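Sultomley manipulation cell - progress report, December
Prepared by Lino Russo for the Hostier program office

1. Status
The cell is back in service after the planned maintenance stop. Both arms were removed from their mounts, inspected and refitted. Work package 2 can resume. One item remains open (section 4).

2. Maintenance carried out
The left wrist joint had developed backlash that showed up as a sideways error at the gripper. Pietrzak supplied a replacement gear unit under the service contract. The old unit had run 700 hours and showed wear on one side of the teeth, consistent with the collision logged in the previous period. The right wrist was checked and left as it was.

Arm cables were rerouted with more slack at the base. The earlier routing pulled on the connector when the arm reached across the table, and we lost two sessions to dropped communication before the cause was found. Base bolts were retorqued and paint-marked so that any movement can be seen at the daily check.

3. Work surface and calibration
The tabletop gave glare in the overhead view and upset cup detection. It is now largely covered with matte brown paper, to be changed when creased or torn. Camera-to-arm calibration was repeated after refitting, using the Zanudari routine with eight poses per arm. Residual error is within the limit agreed at the start of the project.

The acceptance task is placing a cup on the wire rack. 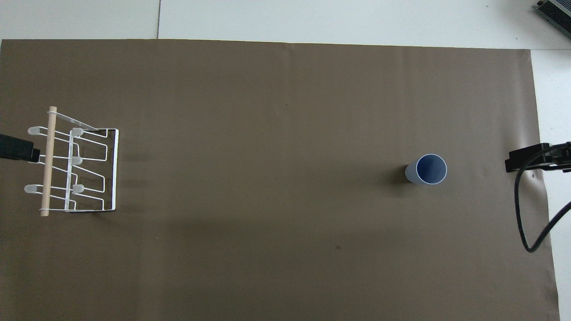
Figure 1. Acceptance task layout, overhead view: rack at left, blue cup right of center.

4. Open item
The gripper pads on the left arm are near their wear limit - spares are on order from Pietrzak. Until they arrive the left arm runs at reduced grip force, and cycle times from that arm should not be compared with earlier results.

5. Next period
Fit the pads, repeat the grip force check, and rerun the acceptance task at full speed. No change to the budget is requested.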